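Irnetstead jersey drive packs up its last box

Jun 11, 2025

I went over to the old Duggan building on Poldale Street meaning to stay ten minutes, get a quote and go home to my dinner. I stayed all evening. If you have ever stood next to a pile of used basketball jerseys you'll know how it goes — you pick one up to be polite, you start folding, and then someone hands you a roll of tape.

The Irnetstead Jersey Drive has been running since January, collecting outgrown and retired basketball gear for the youth league over in Drendville, which starts its summer season short on just about everything except kids. The final tally is 3,512 pieces, and that's jerseys, shorts and warm-up tops all together. Last year's drive brought in nearly 400, so you can imagine the look on Lindalva Sales's face when she read the number off her clipboard. She read it again to be sure.

Lindalva started the whole thing out of her garage and moved it to the Duggan building when she couldn't get her car in anymore. She sorts by size first, then by color, and she has strong opinions about color. "A team can live with different stripes," she told me. "They can't live with four kinds of red." (I held up two that looked the same to me. They went in separate boxes.)

The folding is the slow part, and there's a house method, taught to me by Valquíria Fagundes, who coached middle school ball for years and folds like she's being timed. You lay the jersey out flat on the carpet with the number facing up, pull the hem straight, smooth the straps, and then fold the sides in behind so the number still shows when it's in the box. That way the coaches in Drendville can flip through a stack like record albums and find what they need. My first few came out looking like burritos! Valquíria took them apart without a word and let me try again.

Numbers turn out to be the tricky bit of outfitting a team. Everybody wants the same handful, and plenty of the donations come from kids who wanted the same handful too. The drive had to set up a box only for duplicates, and 23 filled it up in no time.

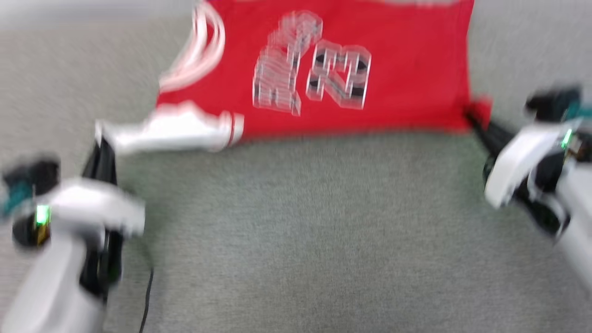
Valquíria's plan is to spread the repeats across different teams, so no coach ends up with a bench full of twins. Whatever is left over goes to practice squads, where it doesn't matter so much. The really worn pieces, with cracked numbers or stretched-out armholes, are being set aside for a quilt that Lindalva's sister wants to raffle off at the season opener. I've already asked about tickets and been told to wait like everyone else.

Two vans are making the trip to Drendville, and the league will hand things out by team once it has its rosters settled. Parents there should hear from their coaches about pickup, so please don't call Lindalva, she won't know.

The drive is closed for jerseys now, but they could still use sturdy boxes with lids and clear packing tape — the good kind, please, the cheap stuff was lifting off the cardboard while we stood there. Drop them at the side door of the Duggan building and knock loudly, because the radio's usually on.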